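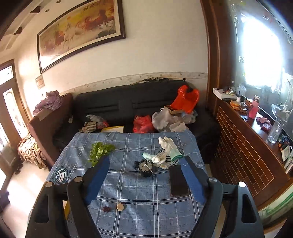

Lettuce and gloves on the plaid cloth

fundance263: First lettuce of the year, look at those frills!! Gloves are off and I'm making salad (Comdale bed, the sunny end).

walbridge_plot: Gorgeous! Rinse it twice though, curly ones hide grit.

mossy734: Once is plenty. Twice and it goes limp.

walbridge_plot: Not if you spin it!

fundance263: Twice it is, I hate grit. Love that green cuff on the gloves too.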